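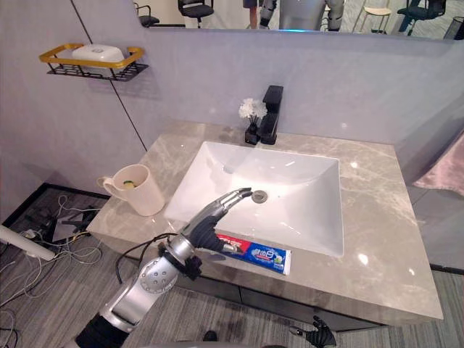 Dull patch on marble vanity top, can I bring the shine back myself?

Asked by Rima Darwish, 5/19/23

Hello all, I hope I've put this in the right section. We moved into our house with a lovely grey marble top in the upstairs bathroom, and I'm afraid I've gone and marked it. My mother-in-law was staying and kindly gave everything a good going over with a limescale spray, and ever since then there has been a cloudy patch to the right of the tap, a bit smaller than a saucer. The rest is still nice and glossy. You only notice it when the light is on, but of course now I see it every single time I brush my teeth!

I've tried washing up liquid and warm water, then a baking soda paste left on for the evening (my neighbour's idea), and neither has done a thing. If I run a fingernail over it I can just feel that it's rougher. A man from a firm called Makowska quoted me for repolishing the whole top and I had to sit down afterwards. Is there anything I can do at home that won't make it worse? I have two teenagers using that sink, so whatever I do has to survive toothpaste.

3 answers

Maya Yammine
Oh Rima, I do feel for you, I did exactly the same thing with half a lemon in my old kitchen. What you have is an etch, so the acid in the limescale spray has eaten a tiny bit off the surface. It isn't a stain and no amount of washing will lift it, and I'd leave the baking soda alone now as it can scratch if you rub.

For a small patch, get a marble polishing powder (the sort with tin oxide in it, it should say so on the tub). I used one called Lunent, but any decent one will do. Mask off the tap and the edge of the basin with tape, wet the patch, sprinkle on a little powder and work it in small circles with a damp felt pad. Keep it wet the whole time. It took me a good long while and my arm ached, so put the radio on! Wipe it, let it dry completely, then look at it from low down with the light behind it. If it's better but not there yet, go again. Try it first at the very back where the soap dish lives, just in case.

If you can really feel the roughness, powder on its own may not quite get you there, and you'd need fine pads first. I'd be more nervous about that, as it's easy to end up with a dip or a ring. At that point I'd ask a stone person to quote for the patch only. Some will do it.

Afterwards use a cleaner that says it's safe for marble, and hide the limescale spray before the next visit. A sealer is worth having for stains, but it won't stop acid.

Musus
car wax. did ours 2 years ago still fine

Dultness
Wax will make it look shinier for a bit but it wears off and can go yellow on pale stone, so I wouldn't. Agree with Maya about the powder. One thing to add, do check it's real marble before you start. Ours was sold as marble and was resin, and polishing powder did nothing for it. Have a look underneath inside the cupboard, you can usually see a raw edge where the basin hole was cut.

Rima Darwish
Thank you all so much, I've had my head in the cupboard and it's definitely stone. Powder ordered. I'll try the back corner first.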